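Search posts
Search
Topics: Home & Garden > Sourdough & Baking

Muthu Bangera
May 2020

OK, a bread thread, because three of you asked and I keep typing the same answer into DMs. I've been baking the same sourdough loaf over and over since I got stuck at home in Skendville, and I finally have one I'd give to my mother.
12 comments

First thing, my starter is named Issahaku. I didn't name it, it came in a jam jar with the name already on the lid. It lives next to the toaster and gets fed right after breakfast. Equal weights flour and water, and I toss most of the old stuff into pancakes.

The flour situation is rough, I know. The store here had nothing but cake mix for ages. I ended up ordering a giant sack from the mill over in Brullascombe and splitting it with my neighbor through the fence. We used a bucket. It was kind of a workout!
8 shares

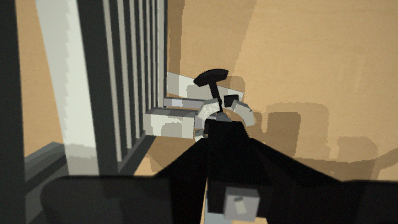 So my loaf right now is 500 grams bread flour, 350 grams water, 100 grams starter, 10 grams salt. I mix everything but the salt, leave it alone while I do the dishes, then squish the salt in with wet hands. It feels gross for a minute and then it feels great.

Folding. I used to do it every half hour on a timer like it was a job. Now I do it when I walk through the kitchen. Maybe four times, maybe five. The bread does not seem to care.

What it does care about is the temperature. My kitchen is cold in the mornings and I was pulling the dough way too early -- dense bottom, big cave up top, looked like a little garage. Go by how puffy it is and ignore whatever hours the recipe gives you.
21 comments

Someone asked about the fridge part. Yes, I shape it, stick it in a bowl with a floured dish towel, and leave it in there overnight. Rice flour on the towel if you can find any. I once used plain flour and had to peel the dough off like a wet sock.

Baking: Dutch oven, as hot as mine goes without the smoke alarm joining in. Lid on for the first half, lid off until it's darker than you think it should be. My sister calls them burnt. She eats them though.

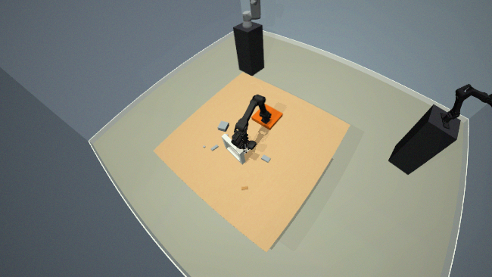 Then wait to cut it!! I'm terrible at this. I have ruined so many good loaves by sawing into them while they were still steaming, and the middle goes all gummy. I go walk the dog up Wokilside and back now, just so I'm physically away from the knife.
34 comments

Next up I want to try a rye. My neighbor swears by caraway seeds and I think they taste like a drawer, so we'll see who wins. If anybody has a rye that isn't a brick, please send it my way -- I still have more than 50 cups of flour to get through.

Oh, and for Deb's question, you can totally freeze it. Slice it first, put it in a bag, and toast it straight from frozen.
5 comments · 2 shares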